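Windine Opens Orders for Kundix, a Picking Kit for Stockrooms That Were Never Going to Be Tidy

GROSTPORT, June — Windine today opened orders for Kundix, a robot picking kit meant for small stockrooms of the sort most businesses have: a few shelves, a lot of cardboard, and a system known mainly to the person who went home at four.

Kundix comes as a wheeled base with 3 cameras, two arms and a set of swappable grippers. It learns a shelf by being walked past it. A customer shows the kit an item, shows it where the item goes, and repeats this until one of them gets bored. Windine reports that it has never been the robot.

"Every demo I went to had a white floor and one red cube," said Živko Pavlović, founder of Windine. "I have visited a great many stockrooms and have yet to meet the cube. We wanted to sell something that could cope with a Tuesday-afternoon sort of room on any day of the week."

The company trains and tests the kit in a room in Grostport fitted out with yellow shelving and whatever the last delivery came in. Current work covers flat black pieces shaped like shoe soles, small dark blocks, and round black items lined up on a cardboard tray across the top of a plastic bin. The bin stands on a box. Customers' bins often do, too.

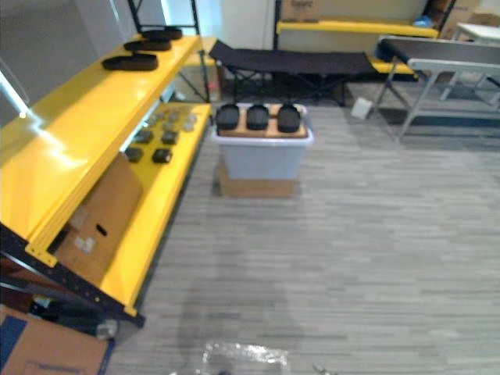 What it does, and what it does not

Kundix picks, places and sorts items from open shelves, trays and bins. It will work from a list of up to 200 different items and runs for 4 hours on a charge. It does not climb, lift anything a grown adult would complain about, or hold opinions on where the tape gun went.

Carbone, a shoe repair supplier, has had a kit on trial since early spring. "It puts things back where they belong," said Jhonatan Villca, who runs the stockroom there. "This has caused some tension with the rest of the staff — they can't find anything."

Availability

The first batch is limited to 40 kits, with deliveries starting in the fall. Each order includes setup, staff training and a printed manual, which Windine kept short after watching people use the long one as a doorstop. Grippers for soft goods will be sold separately.

About Windine

Windine builds robots for small warehouses and stockrooms. The company is based in Grostport and answers its own phone, usually before noon.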